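The Bread Task

Print this page | E-mail this to a friend

Reading time: 3 minutes
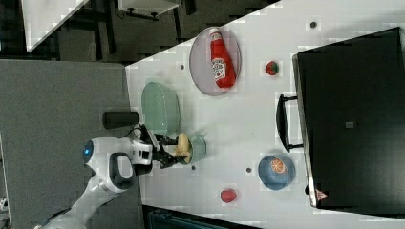 ROTTHORPE, January 25, 2023

Zawadi Athumani had the bread for the last round because she had drawn the short pencil. Arkar had the strawberry and was pleased about it. The strawberry was light and stayed where you put it. The bread rolled.

"It's a bun," said Shirima. "It's only bread on the score sheet."

"It says bread, so it's bread."

The rule was that the gripper had to take hold of it in the small bowl and lift it clear, and the bowl had to stay on the table. Funmont College had done it in the morning in 30 seconds. The Rotthorpe club had been practising since April and their best was 129, on an afternoon when only the three of them were there to see it.

Zawadi sat down at the laptop and put her feet flat on the floor. Mrs Funnell had told them all to do that. She started the program. The arm went out over the edge of the table, slowly, with the blue light showing on the joint, and the fingers came down at the near rim of the bowl and touched the bread.

"Too close to the side," said Arkar.

"I know."

"You could go back and come in again."

"I know I could."

She stopped it there. The bread was tight up against the rim. If she closed the fingers now she would either have it or she would have the bowl as well, and the bowl would come up with it and that would be no points at all. At home she had written out what to do in each case on the back of a gas bill. She had not written this one down.

Shirima was looking at the clock. He had promised not to read it out and he was keeping his promise, but he was breathing through his mouth.

"What did you do with the ketchup?" Zawadi asked him.

"Went in from above."

"And if it's against something?"

"It wasn't against anything. It was on a plate."

She thought about her grandmother getting the last dumpling out of a pan with two fingers. She never pulled at it. She pressed it a little the wrong way first, and then it was loose and she had it. Zawadi typed in a 7, which was millimetres, and took the line after it out altogether.

"What's that for?" said Arkar.

"Pushing."

"We want to lift it."

"After."

The judge, a tall man with a biro behind each ear, leaned over to see the screen and then leaned back again. He wrote something down. At the next table somebody dropped a tin lid and said sorry to the whole hall.

There were 200 points for the round and the club needed most of them. Zawadi had known that since lunch and had tried to eat a sandwich with it. Now that she was in the chair it did not seem to matter so much. There was the bread, and there was the rim of the bowl - and a small amount of room between the fingers.

"Ready?" said Shirima.

She rubbed her hands on her skirt and pressed the key.

Filed under: Short Stories, School & Clubs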